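4.2 Can a gripper make breakfast yet?

The first half of our study dealt with boxes, which have flat sides and put up with being squeezed. In this section we turn to food and tableware, and we think it is where the most exciting progress has been made. The Drandelton chore set contains 2836 recorded attempts in total, of which 818 involve something soft, crumbly or easily marked. All of them were made by people holding a pair of grippers in their hands and doing the job with two jaws on each side instead of ten fingers. The policy we call Bririvis was then trained on those attempts and run on a two-armed machine in the Varghese laboratory.

We chose hand-held grippers over remote control of a full robot for a plain reason: people get good at them very quickly. A newcomer needs a few minutes to stop reaching out with a thumb, and after that the work flows at something close to an ordinary pace. Every move they make is also one that the machine could copy, at least as far as the jaws are concerned. The arms behind the jaws are another matter, and we return to reach and elbow room in Section 5.
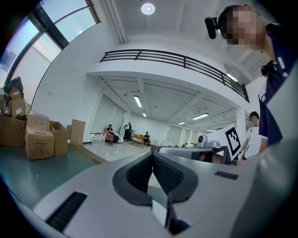
Recording took place in a large shared room with daylight, people coming and going and furniture that moved from one session to the next. We did not try to tidy any of this away. A home is never still, and a policy that has only met one bare table in one kind of light will tend to fall over the moment somebody shifts a chair. Our early trials with Flinine, the older policy, showed this very clearly — it could fold a box flap beautifully at noon and miss it completely by teatime.

Bread was the part of the work we looked forward to most. A slice has no handle, bends under its own weight and tears if it is held too firmly. Lying flat, it gives the jaws very little to hold, so people have to find their own way in. Some pushed the slice until one side hung over the rim of its saucer and then took hold of the free edge. Others steadied it with one gripper and came in with the other. A few simply pinched the crust and hoped, and it worked more often than we had guessed!

We kept all of these methods in the training data, including the clumsy ones. Attempts where the bread was dropped and picked up again were kept as well, and marked as recoveries. We believe these are among the most useful recordings in the whole set, as a machine that can put right its own small mistakes is far closer to being welcome in a kitchen than one that can only do the job when everything goes to plan.

For testing we ran 245 trials on items that had been held back from training. Success meant that the item ended up where it was asked for, in one piece, with no help from a person. Trials were stopped after 36 seconds, a limit that will look generous to anyone who has made toast in a hurry. Speed is still the weak point. The machine pauses before each contact, and it pauses longest over pale items on pale tables, where the edge of the thing is hard to pick out.

Figure 4. Two-gripper handling of a slice of bread on a small saucer, with one pair of jaws against the side of the slice and the other pair open. 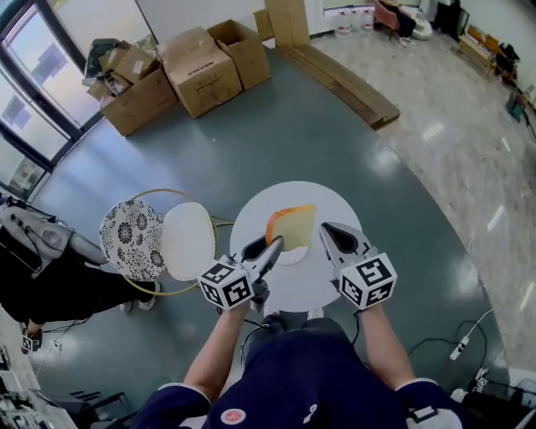

4.3 What the shop floor asks for

Box work sits nearer to everyday use. Opening, filling and stacking call for strength and patience more than a light touch, and the same pair of jaws can manage most of it. The trouble starts with loose packing material, which clings to the pads and gets carried along to wherever the gripper goes next. We tried shaking the jaws after each release and found that Bririvis picked up the habit from very few recordings.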